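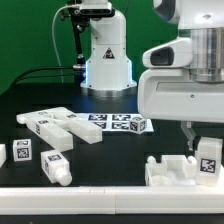 로봇팔 조립 연습 키트, 작업대에 올리기 전에 읽는 요령

인쇄하기 | 이메일로 보내기
마지막 수정: 11월

서머홀름(Somerholm) 조립 연습 키트를 빌려 쓴 지 두 달째다. 가구 조립을 로봇팔에게 가르쳐 보겠다는 사람을 위한 부품 묶음인데, 두 달을 써 본 감상부터 말하자면 서랍장은 여전히 내가 조립한다. 그래도 키트 자체는 꽤 쓸 만하고, 설명서에 없는 요령도 좀 쌓였다.

부품은 죄다 흰색 3D 프린팅이고 흑백 사각 태그가 붙어 있다. 막대, 정육면체, 병처럼 생긴 덩어리까지 한자리에 쏟아 놓으면 조카 장난감 상자와 구별이 안 된다. 태그 덕에 로봇은 구별한다. 나는 가끔 못 한다.

상판과 배경

상판은 무광 검정이 편하다. 흰 부품이 눈에 확 들어오고, 떨어뜨린 조각도 금방 찾는다. 처음에는 밝은 원목 상판을 썼다가 하루 만에 포기했다. 배경은 초록색 단색 천이든 판이든 상관없지만 주름은 펴 두자. 다림질은 로봇팔이 안 해 준다.

앞쪽 가장자리에는 흰 레일을 길게 대 두었다. 작은 정육면체가 작업대 밑으로 굴러가면 찾는 데 10분은 걸린다. 작업복 무릎을 아끼고 싶다면 레일부터 설치하기를 권한다.

태그 관리

마커 종이는 평평하게 놓고, 네 귀퉁이를 떼기 쉬운 테이프로 눌러 둔다. 부품을 종이 위에 툭 올려놓는 버릇이 있으면 마커가 가려진다. 내 버릇이다. 인식이 이상하다 싶으면 프로그램을 탓하기 전에 종이 위부터 치우자.

손때는 마른 극세사 천으로 닦는다. 알코올은 우리 집 프린터 잉크를 회색 안개로 만들어 놓았다. 여분 태그는 한 장에 3,000원인데, 종잇값치고는 자존심이 세다. 넉넉히 사 두되 접어서 보관하지는 말 것.
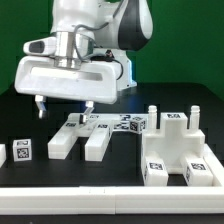

집게 손가락은 천천히 내릴 것

조립물 바로 위까지 내려갔을 때가 제일 위험하다. 여기서 속도를 올려 봐야 버는 시간은 몇 초고, 부품을 밀어 버리면 처음부터 다시 맞춰야 한다. 나는 마지막 구간만 따로 저속으로 지정해 둔다. 구경하는 사람은 지루해하지만 구경하는 사람이 부품값을 내지는 않는다.

나란히 뻗은 두 갈래짜리 부품은 갈래 사이로 상판이 보이게 놓고, 그 틈에 다른 조각을 끼워 두지 않는다. 수납이 깔끔해 보여서 한동안 그렇게 했는데, 집을 때마다 둘이 함께 딸려 올라왔다.

돌기에 홈이 파인 부품은 억지로 돌려 끼우지 말자. 끝이 뭉개지면 사포로 살려 볼 수 있지만 결과는 대체로 사포질한 사람의 성격만큼 거칠다. 가구용 육각 렌치로 찔러 보는 것도 해 봤다. 권하지 않는다.

케이블

팔에서 늘어진 케이블은 손목이 끝까지 돌아간 자세에서 길이를 잡는다. 쉬는 자세에서 예쁘게 묶어 두면 움직이자마자 팽팽해진다. 벨크로 끈을 쓰면 두 번째 시도가 쉽다. 케이블 타이는 매번 가위를 찾게 만든다.

대여 서비스는 어떤가

대여처는 브렌디아(Brendia)다. 상담을 맡은 흐리스티나 티모슈크(Khrystyna Tymoshchuk) 씨는 답장이 빠르고 솔직했다. 초보자가 혼자 설치하면 얼마나 걸리느냐고 물었더니 8시간이라고 했다. 속으로 비웃었는데 저녁 먹는 시간을 빼니 정확히 8시간이었다.

불만도 있다. 상자 안 칸막이에 이름표가 없어서 반납할 때마다 퍼즐을 한 판 푼다. 첫날 상자를 열자마자 휴대전화로 배치를 찍어 두자. 나는 찍지 않았고, 남은 조각 하나를 들고 한참 서 있었다.

비교 삼아 폴홀름(Fallholm)의 키트도 잠깐 만져 보았다. 부품이 더 묵직하고 모서리 마감이 좋다. 대신 태그를 직접 붙여야 한다. 스티커를 똑바로 붙이는 데 자신 있는 사람이라면 그쪽도 괜찮다. 휴대전화 보호 필름에 늘 기포를 남기는 사람은 서머홀름으로 가자.

반납 전 확인할 것

- 정육면체는 크기가 작아 걸레에 싸여 나가기 쉽다. 걸레를 먼저 턴다.
- 태그가 들뜬 부품은 따로 봉투에 담고 메모를 붙인다.
- 긴 레일은 이음매에서 분리해 수건으로 감싼다.
- 방문 반납은 월요일에 받는다. 건물 501호이고, 엘리베이터에서 내려 왼쪽이다. 오른쪽은 치과다.

문의: 유르첸코(Yurchenko) 공방 편집실 | 저작권 유르첸코 공방 | 맨 위로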